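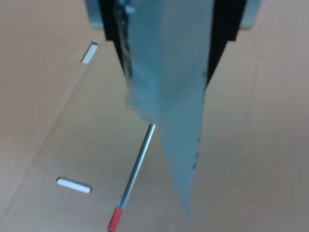 Figure 1. A thin plastic bag held between the two gripper fingers over the cardboard surface.

Handling of Soft and Packaged Goods by a Two-Finger Gripper
Final Report, Applied Automation Project
Department of Mechanical Engineering, Trandby College

1. Purpose

The project considered whether a commonly available robot arm can take over a small chore that is still done by hand in most shops and many homes: moving light goods from one bin to another. The work is simple for a person. It requires no strength and very little training. It does, however, involve items that bend, fold and cling, and these remain difficult for machines built to pick up rigid parts.

The question was suggested by the stockroom at Sutherland, a supply store near the campus, where staff sort pharmacy and first aid goods by hand each morning.

2. Equipment and Method

The arm was fitted with a Rivley two-finger gripper and controlled through the Tokel software package, version 2. Open plastic bins were placed next to each other on a table. The goods included disposable face masks and small items in clear packaging. Bags and other loose film were tested separately on a cardboard surface.

Each trial consisted of one attempt to pick up one item, carry it and release it at the target. A trial was recorded as a success only if the item was released without help from the operator. The plan called for 500 trials with bin goods and 500 with film. Of these, 897 were completed before the end of the laboratory period in April. The remainder were not run, and no estimate has been made for them.

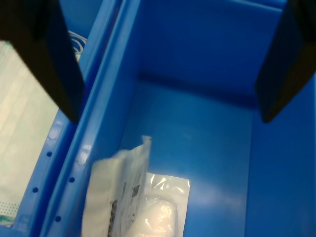
The position of an item within the bin had more influence on the outcome than the team had expected. Items lying in the open part of the floor could be approached from either side. Items leaning against a wall left no room for the second finger, and the arm often had to push them away from the wall before a grasp was possible. This added time to the trial and sometimes turned the item over.

3. Results

Stiff packages gave the best results. Masks were less reliable: the gripper frequently lifted more than one, or closed on an ear loop and drew the others along with it. Film was easy to grasp and hard to release, as it tended to stay on a finger after the gripper had opened.

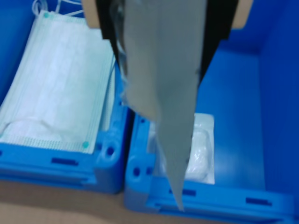
Figure 3. Gripper above the two bins, with face masks at left and a blister package at right.

4. Discussion

The team concludes that the arm is not ready to perform this chore without supervision. An operator was needed in every session, mainly to separate masks and remove film. A person sorting 100 items at the same table finished well ahead of the machine. Further work should examine finger coatings and a bin with sloped walls.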